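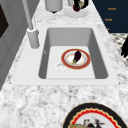 1 min read

Kitchen simulation moves to the day shift

From January the sink tasks at Drutmont will be set up and checked by kitchen staff as well as the software group. The simulated kitchen in use has a marble worktop and an inset sink. In the layout shown, an eggplant lies on a red-rimmed plate in the basin, next to the drain.

Ifigeneia Tsakiris, who has run the vegetable section for six years, now spends 15 hours a week at a desk. She reviews arm movements in Nomik, marks any grip she would not accept on a real shift, and writes a short note on each. Her first batch held 59 runs. She rejected over half, mostly for contact with the tap or the basin wall.

Pay grades are unchanged. Hours spent on review count as normal hours, and section cover is arranged through Paraskevi Gkikas. Staff who prefer to stay on the floor may do so.

The arm itself will not be fitted at the wash station until the layouts pass with five different reviewers. Until then, washing and sorting continue by hand.

Review training lasts one morning. Names to Paraskevi by the end of the month, with your current rota attached.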